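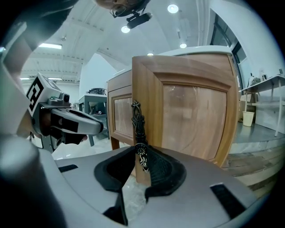
## Doors that bind in summer: measuring before planing

Most of the letters to this column between May and September are about cabinet doors that closed properly at the new year and now catch on the frame. The usual remedy is a plane. The usual result is a door with a wide, uneven gap by the following January, and planed wood can't be put back. The notes below set out the checks to make first, with the arithmetic.

### Why the width changes

Wood takes up moisture from the air and gives it off again until it is in balance with the room. At 40 per cent relative humidity and ordinary room temperature, most timbers settle at a moisture content a little under 8 per cent. At 65 per cent they settle near 12. The change in length along the grain is too small to matter in a cabinet. The change across the grain is not.

For oak, a fair working value is 0.35 per cent of the width for each 1 per cent change in moisture content if the board is flat-sawn, and 0.2 per cent if it is quarter-sawn. Take a swing of 4 per cent between winter and summer:

| Panel width | Flat-sawn | Quarter-sawn |
|---|---|---|
| 362 mm | 5.1 mm | 2.9 mm |
| 577 mm | 8.1 mm | 4.6 mm |

These are the figures for a solid panel left long enough to reach balance at both ends of the swing. Varnish or paint slows the exchange and so trims the peaks. It does not stop it. Wax has very little effect. Lensa Gidey tried two coats of Tendel paste wax on one of a pair of offcuts and left both in her porch through the spring; she could find no difference in width with a steel rule.

A framed door behaves differently. The panel floats in its groove, and only the stiles contribute to the overall width. Two 60 mm flat-sawn stiles will move 1.7 mm between them over the same 4 per cent swing. If a framed door is catching by more than that, humidity alone is an unlikely cause and the hinges should be looked at.

### Order of checks

1. Open the door halfway and lift it gently by the free edge. Any vertical play is in the hinges or their screws.
2. Tighten the screws. If a screw turns without biting, plug the hole with a glued hardwood peg and drill again. A longer screw is acceptable only where the carcass is thick enough to take it.
3. Close the door slowly on a strip of thin paper, working round the edge, and pencil a mark wherever the paper is gripped.
4. Lay a straight edge corner to corner on the inside face, both ways. A twisted door will bind at one corner and stand proud at the opposite one.
5. Check the carcass for square by measuring both diagonals of the opening. On an uneven floor, a packing piece under one foot often cures the fault.
6. Note the relative humidity and the gap on the closing side. Repeat weekly.

The paper marks matter for the diagnosis. Marks along the whole closing edge suggest swelling. Marks at the top of the closing edge, with a widening gap at the top of the hinge side, suggest that the door has dropped.

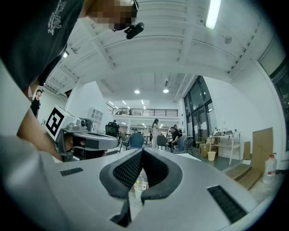 **Lomcombe Cabinetmakers' Newsletter | Issue 27 | 29 July 2023**

### Instruments

A cheap dial hygrometer is adequate if it has been checked. Put it in a sealed bag with a bottle cap of damp table salt, keep the bag at room temperature overnight and read the dial through the plastic. It should show 75 per cent. Write the error on the back. The Gruteck dial owned by the society reads four points low and has done so since it was bought, so add four.

Pin-type moisture meters are calibrated for particular species, and a reading taken on oak with the meter set for pine will mislead. Take readings on the inside face, away from glue lines and metal fittings, and use the same spot each time.

### If planing is needed

Wait for a dry spell, measure again, and remove wood from the hinge side where the hinge recesses can be deepened afterwards. The fresh edge must be sealed the same day. Leave a closing gap in winter equal to the calculated movement plus 1 mm.

Several members have asked about the Darko adjustable hinge. It allows 2 mm of sideways movement by a screw at the knuckle, enough for most framed doors. It needs a recess 3 mm deeper than a plain butt hinge and is not suited to stiles under 18 mm thick.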